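Harell Hand Gripper Kit, Two-Finger
Build-it-yourself handheld gripper for home and shared workshops

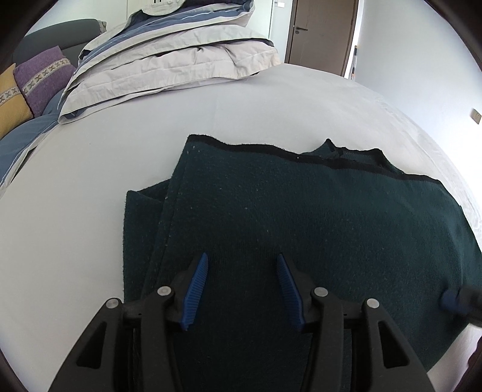
The Harell is a handheld two-finger gripper you assemble yourself. It comes as a kit with a black plastic body, two angled fingers, ribbed finger pads and all the screws. Plan on an evening for the build if you have put together anything with small springs before, and a weekend if you haven't.

The ribbed pads are the part we changed most this year. The old smooth pads did fine on boxes and cups but slid off cloth. The blue ones hold fleece, sheets and towels by a single fold. They are soft, so they pick up lint. Wipe them with a damp rag and let them dry before the next session.

What's in the kit
Body shell, front and back
Two fingers with linkage
6 ribbed pads (2 fitted, 4 spare)
Trigger and return spring
Screw bag, 20 pieces
Printed build sheet

Not in the kit: camera, camera mount, battery, screwdriver. The Drorus mount fits the rear rail without drilling. The Bergmann mount needs the adapter plate, sold separately.

Specifications
Weight, assembled: 400 grams
Maximum opening: 13 cm
Body: black plastic, printed
Drive: hand trigger, no motor

Assembly notes
Fit the linkage before closing the shell. Tighten the face screws by hand, then a quarter turn more. They go into plastic and will strip if you use a drill. If one finger lags behind the other, back off the screw nearest its base until both move freely.

Two-handed work
Folding blankets and bedding goes better with a pair. Order two kits and build them side by side so the trigger pull matches. Left and right units use the same parts.

Compatibility
Pads from kits sold before May have a narrower slot and will not fit the current fingers. The Esness wrist strap fits all versions.

Ordering
Kits ship flat in one box. Orders placed over the holidays leave the shop in the order they came in. Spare pads and springs can be added at checkout.

Page updated December 26, 2024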